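# Chapter 4: Buying a Hand

I spent most of May reading sales brochures for robot hands, and I'd like to save you some of that. By the end of this chapter you should be able to pick up a quote for a two-armed tabletop kit, find the lines that matter to you, and ask the vendor a few awkward questions before you sign anything.

We'll lean on one product the whole way through, the Kondari bench kit from Sterkeck. I picked it partly because I've used it a lot (I like it!) and partly because its price list is a nice mess, with options tucked under other options. Kit number 3504 in their catalog gets you two arms, two hands, a head camera and a year of phone support. The wrist cameras are extra. So is the padding, and I still grumble about that.

Let's start with the job most of my students ask for first, which is handling food in a dish.

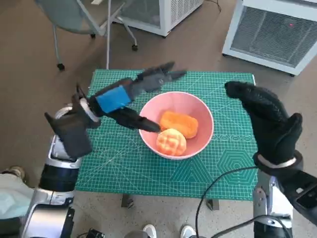
**Figure 4.1** Left hand at a bowl with two pastries, right hand raised. Note the glove on the right hand and the blue pad on the back of the left.

A bun is a great test for a hand you're thinking of buying. It's soft, it's light, and it shows a dent if you squeeze too hard - so bring your own pastries to the demo and ask to keep them afterward. Vendors love to show you a wooden block. Blocks forgive everything. Ask about the fingertips too, and about coverings: what a glove costs, how often the vendor expects you to replace it, and whether the hand has to be set up again once it's on. Sterkeck's glove is part 417 and takes me a few minutes to pull on, with some muttering.

Also look at how close a fingertip gets to the rim of a dish. Reaching down into a bowl is a different task from picking something off a flat mat, and a spec sheet will rarely mention it. Onyeka, the other kit we'll meet in Section 4.3, quotes its reach to a flat surface only. I had to call them to find that out.

Now for the wrist cameras. On the quote they sit on line 1255, below the cables, and plenty of buyers skip right past them. I'd think hard before doing that. The head camera gives you the whole table, but a hand or an arm can easily get in its way. A camera down at the wrist gives you a much closer look at the gripper, along with whatever else happens to be nearby: wrapped arm, monitor, metal tubing, cardboard on the floor. You have to decide if your software can live with that much clutter. Ask for sample footage from a working bench, and turn down the polished clip from the website.

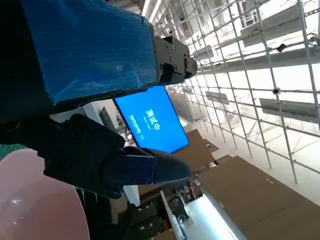
## 4.1 Reading the Quote Line by Line

Get out a pencil. The sample quote in the back of the book comes from Gristano, a reseller that carries the Kondari kit along with 3 others, and we're going to mark it up together. Start by circling every line that says "recommended." Then go through them again and put a star next to the ones your own task can't do without. For the bowl job, I starred the glove and the wrist cameras, and I left the carrying case alone.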